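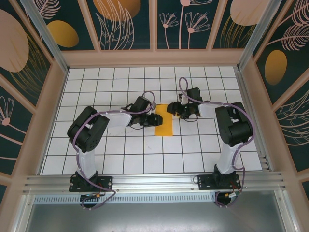
I have been re-tiling the downstairs loo since May. It is a very small room. You could post a letter from one end to the other without letting go of it.

The original plan was a long weekend. I had watched the videos, in which a cheerful man with clean knees does a whole bathroom in eleven minutes, and I had bought the trowel with the teeth. What I hadn't done was check whether the walls met at a right angle. They don't. They meet the way distant cousins meet at a funeral, politely and at a slight slant.

You don't notice a crooked wall while it has lino in front of it. Put a square tile there and it's all you can see. The first row looked lovely. By the third the gap at the skirting had gone from a pencil line to something you could lose a pencil in, and I sat on the edge of the bath upstairs (there is no bath downstairs, that's part of the sulk) and ate a sleeve of crackers.

Beatriz Valente, who lives two doors down and has opinions, came to look. She told me I should have started from the middle. Everyone tells you this afterwards. She also told me her own kitchen floor was done by a man called Nazareno Greco, that he took one morning, and that he whistled. I thanked her and showed her out past the bucket.

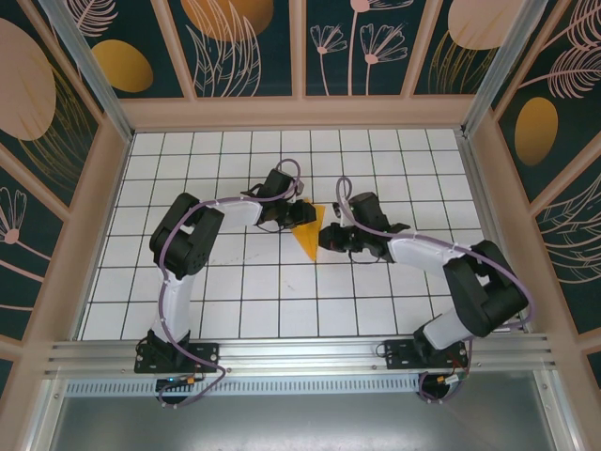

White squares and dark grout. A triangle has got in as well.

So up it all came, apart from two tiles behind the pan which had set like the pyramids and are staying where they are. I drew a cross on the floor in chalk, laid everything out dry, and left it overnight so I could be disappointed in fresh light. It was better. I hated how much better it was.

Then the grout. I had assumed grout came in one colour, that colour being grout. The chart at Bortolotti has a whole column of greys, and the difference between the third and fourth is a matter of faith. The girl on the till asked if I wanted it to "read as a feature". I wanted it to read as a floor. I went for the dark one on the grounds that it would hide the dirt, and it does, by making all the white bits next to it look filthy.

The bill, for anyone keeping score at home: £703 so far, for a room I could comfortably heat with a sandwich. A fair slice of that was the second lot of adhesive, because the first tub went off while I was on the phone to my sister. There was also a cutter, which I could have hired, and a pair of knee pads that slide down to the ankles the moment you kneel on them, like school socks.

Noemi Sanna at work had the same white tiles put in her hall and says they have changed her life, in the sense that she now mops it every evening. Her husband has taken to removing his shoes in the porch and looking at her for permission.
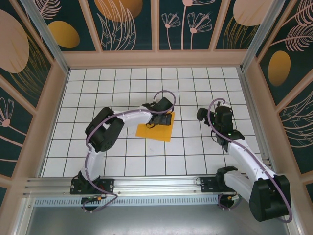
Grey scuffs on white tile. They always choose the middle.

I've got my own scuffs already. I have tried washing-up liquid, bicarb, a pencil rubber and swearing. The rubber was the best of them, though there's something lowering about being on all fours in a toilet, rubbing out the floor.

What's left is the strip by the door, where the tiles come up higher than the hall carpet by exactly the thickness of a stubbed toe. There's a metal bar you can buy for this. I have bought it twice, both times too short. The third one is on order, and until it comes we are all stepping over the threshold like herons.

Beatriz has asked when she can see it finished. I've told her Christmas and not said which.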